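14 min read
June 1, 2018 – Kinov Table and Kitchen Group

4. Where the cup goes: racks, trays and the surface in between

4.1 Why the rack

Most earlier work on clearing up after a small meal starts at the sink. We started at the table. Reason is simple – by the time a cup gets to the sink the interesting choices have been made. Someone has decided whether it is finished with, whether it travels alone or on the tray, and whether there is a spot for it. The rack matters here more than we expected going in. In the Sernport kitchens it was often not beside the sink at all. It was on the table, or on the end of the counter nearest the table, and people ate next to it.

We call this a shared surface. Meaning one flat top that holds food being eaten, dishes waiting and dishes drying. Not a great term, but the older one (mixed zone) gets confused with storage, so we dropped it.

4.2 Material

The log covers 111 kitchens and 600 small meals, a meal being anything served in a bowl or on a plate and eaten sitting down. Coffee alone does not count. Coffee with a roll does, after some argument. Coders marked each time an item moved from one resting place to another, which gave 2000 moves after cleaning. Meals with guests were left out, people tidy differently when watched by their relatives. Entries from December were kept but flagged, holiday dishes are odd sizes and end up on chairs.

Categories for items: cup, bowl, plate, flatware, tray, container, other. Containers means anything with walls that is brought to the table for holding and not for eating from. A clear box is still a container even when empty. Coders disagreed most about bowls, as the same bowl can serve rice at noon and hold keys by evening.

4.3 The tray as a border

Trays did two jobs. The first is carrying, which everyone knows about. The second is marking off the food. Once a tray is down in the middle of the table, things on it are read as part of the meal and things off it are read as loose, even when they are a hand's width apart. A cup on the tray stays. A cup next to the tray gets moved, sometimes while still half full – several complaints in the log about this.

The arrangement in Figure 4 is a plain case of the kind we mean. Wood top, dark brown tray at the center with the food, a small light blue bowl of white rice on it, a gray plastic rack taking up most of one side and a clear container off toward the other. The light blue cup is off the table, held sideways. Most of what is on that surface is in plain view, and everything is in reach of everything else. For coding purposes the cup is "in transit" and gets no resting place untill it is put down.

Color matching came up too. Cup and bowl in the same or close color were treated as a set and tended to be cleared together, even when one of them was not done with. We did not plan for this and have no proper measure of it. Worth a separate look. The Samach housewares survey asks about sets but only at the time of buying, so no help on what happens at the table.

4.4 The rack as a place

Racks differ by how much they tell you where to put a thing. Pegged racks tell you a lot. Slotted racks tell you for plates and leave cups to luck. An open lattice tells you nearly nothing, a cup can go anywhere on it and at any angle, mouth down or on its side. In the log, lattice racks filled from the near edge and stayed bare at the back, then someone would push the whole lot over to make room and start again at the near edge.

Two points on lattice racks specifically:

Small items lean. Teaspoons go through or half through, depending on the size of the openings, and end up on the table underneath. Homes with this type of rack usually had a separate jar for flatware, or a folded towel.

The surface underneath counts as part of the rack. You can see it through the openings, so crumbs and drips get noticed and wiped. Under the solid-bottomed racks they did not get noticed. On a wooden table this matters a good deal more than on tile, and the wood-table homes moved there racks more often, mostly to look under them.

An empty rack next to a meal was read in two ways. Some people saw it as ready and cleared into it straight from the table, no rinse, to be dealt with later. Others saw it as clean and would not put anything used in it. Both kinds of people sometimes lived in the same home. The Rizzi coding scheme has no category for this, it treats the rack as the end point of washing only. We added "rack, unwashed" as a code and it got used a lot.

4.5 Flat mats and leftover space

Dark mats and pads under things were coded as surface, not as items, unless they moved. Probably a mistake in hindsight. A mat keeps its patch of table free in the same way a tray does, only weaker – people set a cup down on bare wood before they set it down on a mat that belongs to something else. We would code mats separate next time.

Leftover space is whatever is not rack, tray, mat or container. On a shared surface this is where the cups live during the meal. When the rack is big the leftover space is a strip, and cups get knocked. Most moves in the log that had no clear purpose were of this sort. Cup shifted a little left. Cup shifted back. Cup picked up, held, put down in more or less the same spot. Coders hated these. We kept them, as they say something about how tight the table was.

4.6 What we changed in the protocol

Later tables were laid out with the rack down first, then the tray, then the rest, so that the leftover space would come out about the same shape from one meal to the next. Bowls were filled before the cup came in. 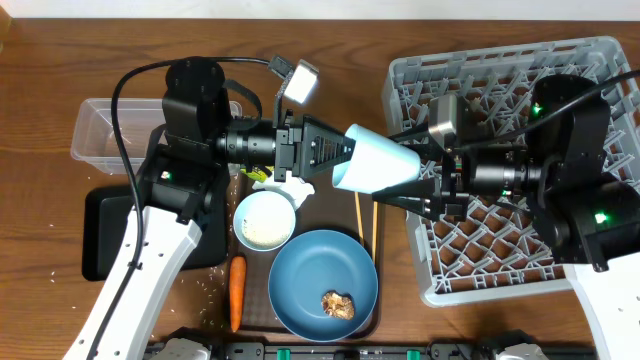

Cup position at the start was left to whoever set the table, and coders noted it as near rack, near tray or neither. Near rack cups were coded apart from the others when we looked at early clearing, see section 5.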